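Robots doing the rooms: anybody else been through this?

Forum > Housekeeping and Property Care > Work Talk

linen_cart_lou
October 19, 2020
We clean furnished short-stay apartments, 17 of us on the crew. Management signed up with Flillex in September to "automate turnover." At the meeting they said nobody loses hours, the machines take the dull parts, we move up to "room lead." Same pay, by the way. Has anybody seen this go well?

tworagsandabucket
No. We got the Posard floor units two years ago. They vacuum the hallway fine. What changed is that I now do 3 more units a shift, on the theory that I don't vacuum anymore. But I still vacuum, because the thing won't go under a bed or around a suitcase.

Kerava_nights
I'll disagree a little. My back is better since we got ours. I used to push the big machine down four corridors and now I don't. If your manager used it to pile on units, that's your manager.

tworagsandabucket
It's always the manager, and the manager always has a slide with a savings number on it. Ours was 600 hours a year. Whose hours did they think those were?

linen_cart_lou
Corridors I can believe. They're talking about beds and tidying, though. Look at what a bedroom is like on a normal day and tell me where a machine starts.

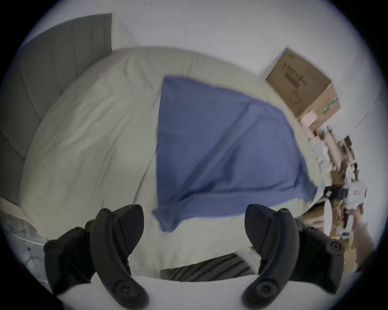
linen_cart_lou

Duvet all rumpled, a blue towel or thin blanket lying across it, cardboard and packaging heaped up on one side. I can decide what to do with all that from the doorway. Is the box trash or did the guest leave something in it? Does the blue thing go in the wash? The Flillex guy said the system "learns preferences." Fine, but who gets the phone call when it throws out somebody's charger?

dustpan_economist
You do. That's the "lead" in room lead. I worked at the Hallgrímsson laundry when the folding line came in, and the job turned into standing next to it, clearing jams and signing the sheet. 688 pieces a shift was the target on the sheet. I never once saw it reached, and it was our initials at the bottom.

Kerava_nights
Laundry folding is a different animal. And you can refuse to sign for a machine's work, we did. It took a month of arguing but the sheet now has a separate line for machine faults.

dustpan_economist
Good for you, I mean it. You had a steward. Half the people on this board are agency.

linen_cart_lou
We're agency. The separate line is a good idea, I'll ask for it anyway. Did you get it in writing?

Kerava_nights
Yes, one page. Also ask what happens to your unit count before the trial starts. Once they have the new number they won't give the old one back.

tworagsandabucket
On that we agree.

linen_cart_lou
Asked today. The answer was "we'll review after the pilot." No end date on the pilot.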